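Hollgate must open again its payroll cloud tender, review board says

34 shares
20 comments

The regional authority of Hollgate has to repeat part of its tender for a shared payroll and records system, after a review board accepted a complaint from the software company Wotley.

The contract was given in September to Naqvi, a hosting provider, and it would cover 2,216 employees in schools, libraries and road services. Wotley also made an offer, but it was removed in the first round because its second data center, in Prulcombe, was considered too near to the main one.

In its decision, the board writes that the minimum distance between the two sites was not in the original documents. It appeared only in an answer to a bidder's question, and this answer was sent to two of the five companies.

"We asked for the same rules for everybody, and now we will have them," said Rocío Casado, who leads public sector sales at Wotley. She did not want to say if the company will lower its price in the new round.

Naqvi can still win. Its director, Vinzenz Haslinger, said that his team already moved 1,252 staff records to a test system and that this work stays valid. He called the decision "a delay of some weeks", but the board has not given any date.

Until there is a new contract, the authority will continue with its present system, which runs on its own servers in the basement of the main office. Support for that software ends next year. Marcelino Alcaraz, head of IT at the authority, confirmed that he has asked the manufacturer for an extension and is waiting for the price.

The corrected documents will be published on the purchasing page of the authority, and the bidders will have 20 working days to answer.

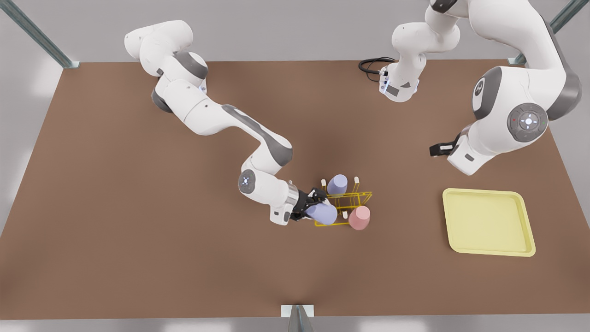
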